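法律って、だれがどうやって変えるの?
こども「しくみ」教室 政治のはなし

「こんなルール、変えちゃえばいいのに」と思ったことはありませんか。ろうかを走るな、シャープペンは禁止、給食のおかわりはじゃんけんで。学校のルールなら、先生にお願いしてみる手があります。では、国のルールである「法律」はどうでしょう。総理大臣にお願いの手紙を書けば、次の朝には変わっているでしょうか。

残念ながら、変わりません。総理大臣がどれほどあなたの意見を気に入っても、ひとりでは法律を変えられないのです。えらい人なのに、意外と不便です。

法律をつくるのは国会
日本で法律をつくったり、変えたり、なくしたりできるのは国会です。国会には衆議院と参議院という二つの部屋のようなものがあって、それぞれに選挙で選ばれた議員がいます。テレビで居ねむりをしているところばかり映されてしまう、あの人たちです(起きている時間のほうがずっと長いはずです。たぶん)。

まず、だれかが「こういう法律にしませんか」という下書きを出します。これを法律案といいます。出せるのは、国会議員か内閣です。内閣というのは、総理大臣と大臣たちのチームのこと。議員が出すときは、ひとりで「はい、どうぞ」とはいきません。さんせいする仲間を集める必要があって、衆議院なら、ふつうは20人以上です。お金のかかる法律だと、もっと集めなければなりません。友だちの少ない議員にはつらい決まりです。

下書きが出たら、委員会で話し合う
法律案は、いきなり全員で話し合うわけではありません。まず「委員会」という少人数の集まりに送られます。農業のこと、教育のこと、お金のことなど、テーマごとに分かれていて、そこでこまかいところまで調べます。

「この『など』には何が入るんですか」
「『すみやかに』とは、いつまでですか」

委員会では、こんな質問がえんえんと続くことがあります。おとなが「など」の二文字で長い時間もめるのは、外から見るとちょっとおかしな光景です。でも法律になってしまえば、その「など」のせいで罰金をはらう人が出るかもしれません。もめるなら、決まる前のほうがいいでしょう。

くわしい人をよんで話を聞くこともあります。大学の先生や、その仕事をしている人、こまっている人などです(ほら、また「など」が出ました)。

本会議で決める
委員会が終わると、こんどはその院の議員が集まる「本会議」で採決します。採決とは、さんせいか反対かをはっきりさせること。さんせいが半分より多ければ、もうひとつの院に送られて、ほとんど同じことをもう一回やります。

同じことを二回。めんどうですね。でも、あなたも作文を出す前に読み直すと、一回目では見つからなかったまちがいが見つかるでしょう。見つからない? それは読み直していないからです。

もし衆議院がさんせい、参議院が反対だったら、衆議院がもう一度採決します。そこで出席した議員の3分の2以上がさんせいすれば、法律になります。算数がここで役に立つとは、習ったときには思いませんでした。

ためしに、架空の町で考えてみよう
海の向こうに「グルラ」という町があるとします。この町には古い決まりがあって、「広場でたいこをたたいてはならない」とされています。できたのは1549年。理由はもうだれもおぼえていません。

キリアン・キンセラさんは、たいこをたたきたい人です。エイモス・ティボドーさんは、広場のとなりで昼寝をしたい人です。さて、決まりを変えるべきでしょうか。

キリアンさんは「古い決まりなんだから、なくせばいい」と言います。エイモスさんは「古くても、わたしの昼寝は守られている」と言います。どちらの言い分もわかりますね。こまったことに、政治の話はだいたいこうなります。

そこで町の議会は25人の議員で話し合い、「夕方の一時間だけなら、たたいてよい」という案を出しました。キリアンさんは「短い」、エイモスさんは「長い」と言いました。ふたりとも少しずつ不満です。それでも案は通り、次の選挙までにまた文句が出れば、また話し合うことになっています。

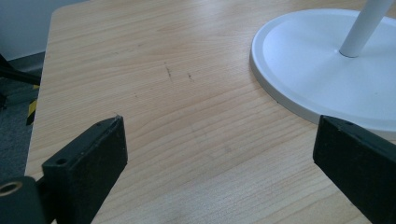 明るい色の木のテーブルと、白くて丸い台

決まったら、すぐ守るの?
国会を通った法律は、天皇が「公布」します。「こういう法律ができましたよ」とみんなに知らせることです。国の「官報」というものにのります。おもしろい読みものかと聞かれると、返事にこまります。

そして、じっさいに守りはじめる日を「施行」といいます。公布からしばらく間をあけることが多いのは、じゅんびがいるからです。10月から始まる法律なら、それまでにお店も役所も書類をつくりかえて、おおあわてをします。

こどもにできること
選挙で投票できるのは18才からです。それまで待つだけかというと、そうでもありません。国会や市の議会に「こうしてほしい」と文書でお願いする「請願」は、こどもでもできます。国会に出すときは、議員に紹介してもらうことが必要です。お願いがかならず通るわけではありませんが、それはおこづかいの交渉でもう知っていますね。

ことばのメモ
法律案:法律の下書き
採決:さんせいか反対かを決めること
公布:みんなに知らせること
施行:じっさいに始めること(「しこう」と読みます。「せこう」と読む人もいて、これはこれで少しもめます)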